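Courses > Work and Automation > Unit 3 > Handout 2

Last updated: March 2024

Automating a Kitting Station: Tasks, Roles, Handover

Read before the seminar. Bring the task table you filled in for Unit 2.

1. The case

Promell assembles and packs small parts kits for outside customers. Until the change, each kitting station had one operator per shift, who picked parts from open trays, turned them to the required face, and set them in a carrier. The firm then bought a robot cell from Nimex to take over the pick and the placement. The operators stayed on the line. Their job descriptions did not change for the first year, although their work did.

2. Splitting the task

A manual pick looks like one action. For planning purposes it has to be written as a sequence: locate the part, read its orientation, approach, close, lift, turn, place, release, check. An experienced operator does several of these at once and cannot always say in which order. The cell needs them in a fixed order, with a tolerance for each.

The approach step is the one most often underspecified. A two-finger gripper has to come down with the part between its open fingers and enough clearance on both sides that closing does not push the part away. Orientation is a separate question. A part can be well centered and still have the wrong face up.
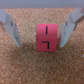 Fig. 1. Gripper open over a marked cube on a cork surface, fingers not touching it.

At Promell, location and approach went to the cell. Orientation was shared: the cell rejected any part it could not read, and an operator turned it by hand. The work left to people was therefore made up of exceptions, which arrive at irregular intervals and cannot be paced.

3. What changed for the operators

Pace. Under the old system an operator set the rhythm and could work ahead before a break. With the cell running, the operator waits and then responds. Several reported that waiting was more tiring than picking.

Skill. Hand speed lost its value. Knowing why a part was rejected gained value, but the pay grades still measured kits per hour.

Responsibility. The shift log, kept in a program called Jugah, had one field for the cause of a stop. Operators entered "operator" when they had opened the guard to clear a part — the log then showed human error where the cause was a bad read. The field was later split in two.

Coverage. One person now watched 3 cells. A batch of 200 kits could be run with fewer people, but two stops at the same time left one cell idle.

4. Comparison

Otisance, a packing firm of similar size, wrote the new job description before installation and had operators set the reject limits themselves. Stops were more frequent in the first month. Retraining took less time.

5. For the seminar

Take one task from your Unit 2 table and write it as a fixed sequence. Mark each step as machine, person, or shared. For every shared step, state who decides that the step has failed and where that decision is recorded.

Length: 2 pages at most.

This site uses cookies to keep you signed in. Accept | Manage settings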